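4.3 Silent grip-width faults in the garment subset

The failure we spent the most time on came from the training data. The policy had been trained on 3,000 demonstrations recorded with hand-held grippers, and 500 of these were garment folding episodes from the Zonura home collection. In deployment on the Stasiv arm the policy folded towels and T-shirts without incident, but on knitwear it repeatedly closed on the fabric, lifted, and dropped it a short distance above the bed. The commanded finger width at the moment of lift was wider than the fabric required. In other words, the robot had learned to let go.

We first suspected the tactile threshold on the arm and lowered it twice. Neither change had any effect on the drop, and the second caused the fingers to stall against the hard stop during an unrelated test. The threshold was restored to its original value and the arm was cleared as a cause after a bench check with foam blocks.

Attention then moved to the recorded widths. In the hand-held device, finger opening is estimated from the position of the two fingers in the wrist camera image. The estimator fits the outline of each finger plate and falls back on the slot near its tip when the outline is unclear. Both cues are reliable on thin cloth. With a thick knit bunched between the plates, the fabric can spread over the inner edges, and the fit moves outward. Figure 3 gives two moments from the affected subset, the first with a folded bundle held between the fingers. 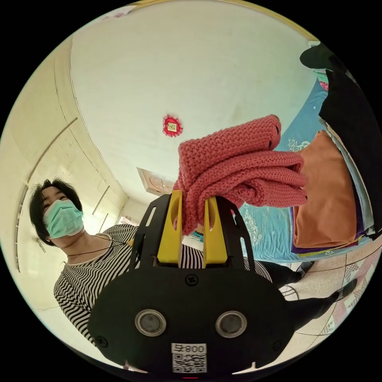
The size of the error depended on how much material was held. A single layer of jersey gave no measurable offset. A folded sweater gave an offset large enough that the recorded width during the carry was greater than the width at first contact, a sequence that is physically possible only if the operator relaxes the trigger. The logged trigger position showed no such motion. The two signals were written to the same file at the same rate, and no check compared them.

We added that check. An episode is flagged when the estimated width increases while the trigger position is constant or closing. Of the 500 garment episodes, 286 were flagged. Flags were concentrated in sweaters, cardigans and other heavy items, and were nearly absent elsewhere. Manual review of the flagged set confirmed the fault in most cases. The remainder were true slips, in which the cloth slid between the fingers and the operator closed again.

A second and smaller fault appeared during the review. In two-handed episodes, each gripper keeps its own clock, and the streams are aligned afterward using a synchronization gesture made at the start. Where the gesture was rushed, the alignment could settle on the wrong peak. The policy then saw one gripper lift a shoulder seam before the other had reached the hem. On a flat garment this produced an uneven fold. On a heavier one it produced a sideways pull, and in one robot trial the left arm dragged the garment off the bed and tripped the force limit. The stop worked as designed and nothing was damaged, but the trial was logged as a safety event and two-arm runs were suspended until the alignment had been corrected.

Figure 3. Garment handling with hand-held grippers in the home collection. Top: knitted cloth held between the fingers. Bottom: a knitted cardigan spread on a bed, with a second gripper holding the edge at the shoulder. 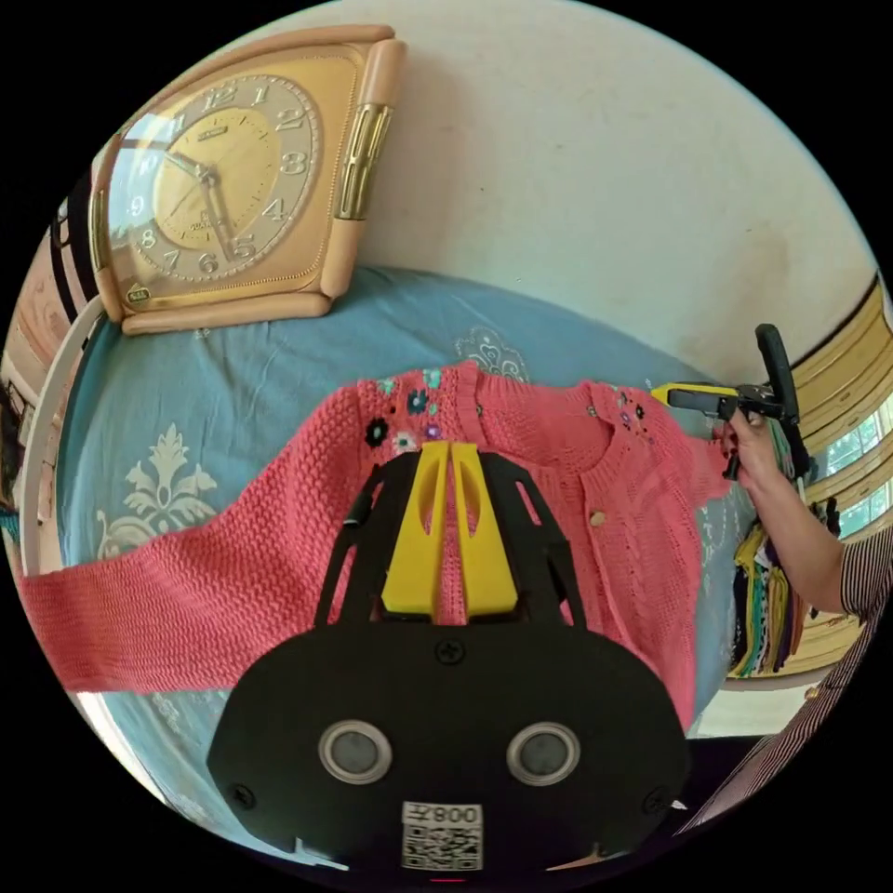
4.4 Corrective measures

Width is now taken from the trigger encoder whenever the two signals disagree, and the image estimate is kept as a secondary channel. Alignment peaks are scored, and episodes with a low score are returned for manual alignment before release. After retraining on the corrected data, the drop above the bed did not recur in the knitwear trials. The Idow baseline was retrained on the same files so that the comparison in Section 5 remains fair.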